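Teaching by Hand: Inside the Skusteo Demonstration Program

The training floor at Skusteo opens at 7:30 a.m., and by eight the first operators are at their tables. Their assignment in February was paper. Over the course of the month the team recorded 2,203 demonstrations of handling printed forms: picking them up, turning them over, laying them flat, crumpling them and opening them out again. Of these, 1,684 passed review and were added to the company's training library.

Paper was chosen after a long internal discussion. Skusteo's earlier work, carried out with the logistics firm Wragg, dealt almost entirely with boxes and rigid trays. A box keeps its shape when it is lifted. A sheet of paper bends, slides under a fingertip, sticks to the sheet beneath it and takes a crease that stays for the rest of the day.

"We had become good at objects that cooperate," says Urho Kettunen, who directs the program. "Our partners kept asking about documents, packing slips, labels, bags. We had very little to show them."

The method is demonstration. An operator holds a controller in each hand and performs the task, and the system, known within the company as Skukerex, stores the motion together with the camera view. A learning model is then trained on many such recordings of the same task. No one writes out the path that a hand should follow from the edge of a form to its center. The operator's own movements supply it, including the small corrections that people make without noticing.

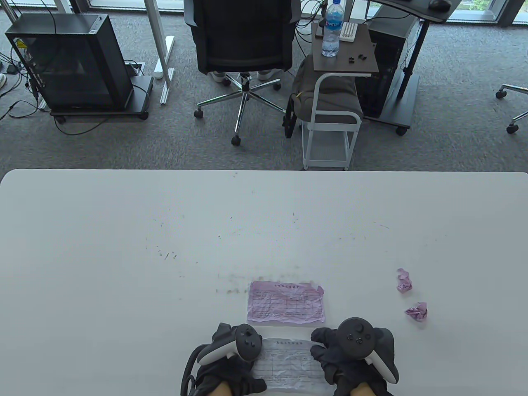 Those corrections are of particular interest to the review staff. When a form wrinkles under pressure, an experienced operator eases off, shifts the other hand and tries again from a different side. Early in the program such moments were cut from the recordings as mistakes. They are now kept and tagged, a change introduced by Shewit Derese, who supervises operator training.

"A model that has only seen clean work does not know what to do when the paper folds over on itself," Derese says. "We want the recovery in there. What we do not want is hesitation, where the person is simply thinking."

New operators spend their first week on practice tasks, and none of that material enters the library. They learn to keep their hands within the camera's view, to move at a steady pace and to finish one action before beginning the next. Derese asks them to rest between sets. Wrists tire sooner than most people expect, and tired operators begin to drag the sheet where they should lift it.

The forms themselves are used until they tear, and often for some time afterward. Skusteo originally supplied a fresh stack each morning, but models trained on new sheets performed poorly on worn ones. Kettunen's team now mixes colors, sizes and states of wear in each session.

A second site, operated with the equipment maker Visel, is scheduled to join the program later this year. Its first target is 1,000 accepted demonstrations of sorting mixed documents, with a further 2,000 to follow if review standards hold. Derese will train the first group of operators there herself.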